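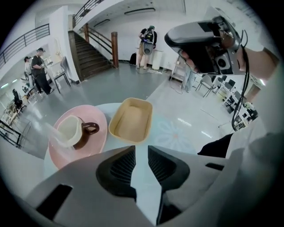
Coffee cup on the pink plate, round table with the blue flower.

Okay, so I've been living with the Torville hand grinder for a whole winter now and three people have asked me if they should get one, so I'm putting it all in one place and then I'm going to stop talking about it (I won't).

Some background: I drink two cups before eight in the morning and one more after lunch if the day is bad. My old grinder was a little electric Grunitz with a blade, and it did fine for years, except it screamed like a leaf blower and my apartment has thin walls. My neighbor Zlata Savchuk works nights. She never complained, but she did once leave a pair of earplugs hanging on my doorknob, so I took the hint and went shopping.

The Torville has 40 click settings on a dial at the bottom. I use exactly two of them. Setting 22 is my pour-over and 27 is for the French press when my sister's here. Go finer than 12 or so and you'd better have strong arms! I tried it for moka pot and had to sit down halfway through.

What I love: it's quiet. Really quiet, like someone shuffling gravel in the next room. The handle folds flat and it goes in the drawer with the measuring spoons. The grounds come out nice and even too, and my coffee stopped having that muddy bitter thing at the bottom of the cup that I'd just gotten used to. Static is low unless the heat's been on all day, and then a drop of water on the beans fixes it.

What I don't love: the catch cup unscrews the opposite way from what my hand expects, and I've dumped a full dose on the kitchen floor more than once. The lid also feels cheap next to the rest of it. And it holds enough for one big mug, so with company you're grinding two or three rounds while everybody stands around watching you.

Cleaning is easy. Brush it out every week or so, take it apart once a month, and take a phone picture before you pull the burr because there's a tiny washer in there that wants to go back a certain way. I lost mine in July and Torville mailed me a new one for free, which was pretty great.

I also borrowed a Dastton for a week to compare. It's faster, no question, but it's heavy and the knob kept slipping under my palm. I gave it back and didn't miss it.

If you make coffee for one or two people and you get up before everybody else, get the Torville. For a big family I'd go electric. Four stars from me, and it'd be four and a half with a better lid.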